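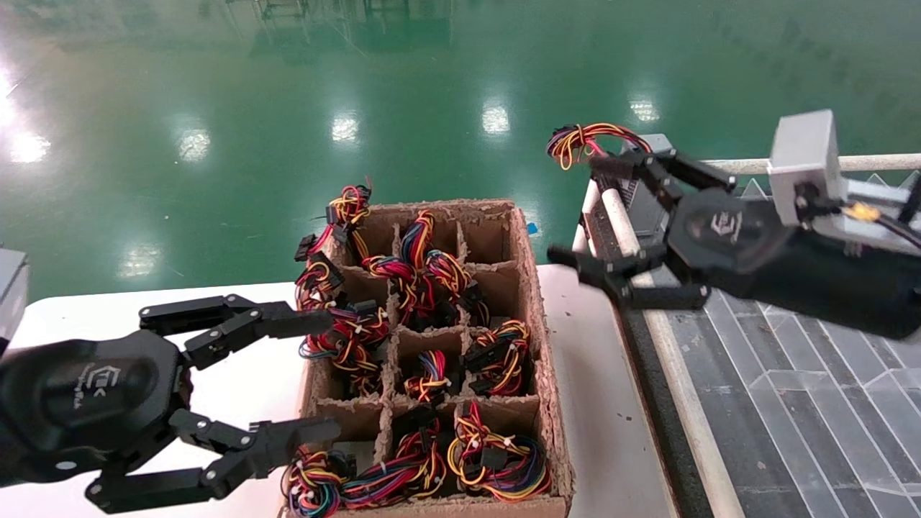 Fereshteh Nikzad
Staff Writer, Watches and Straps

Trirneo Staltedon 38 review: a plain automatic that keeps decent time

I bought the Staltedon with my own money in November and have worn it most days since. It cost $518 on the steel bracelet. The same watch on a leather strap is less, but the bracelet sold separately is $269, so if you think you'll ever want one, get it with the watch.

The case is 38mm across and sits low enough to go under a shirt cuff. The sides are brushed and the bezel is polished. Mine picked up a scratch at four o'clock in the first week, from a door frame, and a few hairlines on the clasp. The crystal is sapphire and still has no marks on it.

Water resistance is 50 meters. I wash dishes with it on and got caught in heavy rain twice with no fogging. I wouldn't swim laps in it. Trirneo sells a 300 meter diver for people who want that, and it's a much thicker watch.

The dial is dark gray with applied markers and no numerals. The date window is at six and the wheel matches the dial color. Lume is weak. At 3 a.m. I can find the hour hand and have to guess at the minutes. If you read your watch in the dark a lot, look elsewhere.

Timekeeping has been good. Mine gained four seconds a day on the wrist over the first month, then settled at three. Left dial up overnight it gains a bit less. The seconds hand stops when you pull the crown, so setting it to the phone is easy. The crown itself is small and I find it hard to grip with cold fingers. It doesn't screw down.

The bracelet is the best part. The links are held with screws, the ends are solid, and the clasp has five small adjustment positions. I took two links out at home with a 1.2mm screwdriver. One screw was very tight and I had to warm it with a hair dryer before it would turn. Manouchehr Rashti, who edits this section, had his sized at the shop and they marred a screw head, so check before you leave the counter.

I also tried it on a Ghorbani canvas strap. Lug width is 20mm and the lugs are drilled, so changing over takes a couple of minutes.

The obvious alternative is the Brorkutier Field. It has better lume and a bigger crown, and it costs less. It also has a rattly bracelet, and the one I borrowed ran eleven seconds fast. For an office watch I prefer the Trirneo. For camping I'd take the Brorkutier.

Warranty is two years and covers the movement but not the crystal or the bracelet. The box is oversized and came with a cleaning cloth and a spare pair of spring bars.

Rating: 4 out of 5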